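Teaching by hand: first results from the table-laying study

The manipulation group at Wiltholm has finished the first round of its table-laying study, and Feven Alemayehu presented the results at the February open meeting. The question was a simple one. If people show a robot a household task by doing it themselves with a hand-held gripper, how much does it matter that they all do it the same way?

The group collected 1,000 demonstrations from 19 people. Each person was asked to pick up cutlery from a plate and put it where it would go for a meal. Half of the recordings were made with a script that fixed the order of the moves and the side from which the gripper came in. The other half were made with no instructions beyond the goal. Tsung-han Lai then trained two policies, one on each half, using the same settings and the same number of training steps.

In tests on the arm, the scripted policy did better when the plate and cutlery were placed much as they had been in training. Once they were moved or turned, it often stopped above the plate and made small corrections without closing the fingers. The unscripted policy was slower and less tidy, but it recovered from a missed grasp more often. Mahlet Wako, who ran the tests, said the gap was widest with forks lying at an angle across the plate.

A third policy was trained on a mix, with 400 of the scripted recordings replaced by unscripted ones. It kept most of the speed of the first policy and most of the recovery of the second. The group now plans to use this mix as its starting point. 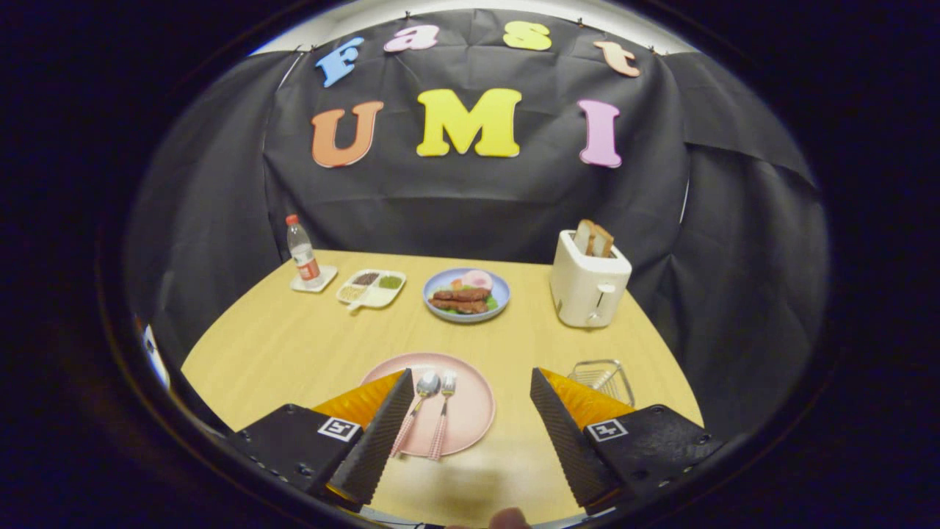 Two problems remain. Spoons and forks with thin handles can turn in the fingers as they are lifted, and the policy has no good way of noticing. Italo Benedetti is trying a softer pad and will compare it with the present one over the same set of starting positions. The other problem is clutter. With food, a bottle or a toaster behind the plate, the policy sometimes reaches too high on its first attempt. Bukola Ezeani has begun a smaller set of recordings in which the background objects change every six demonstrations.

The recordings and the training code will be shared with the partner group at Drusine once the file names have been tidied up. Anyone at Wiltholm who would like to use them before then should write to Feven. The next round of tests will use the same table and will add cups and bowls.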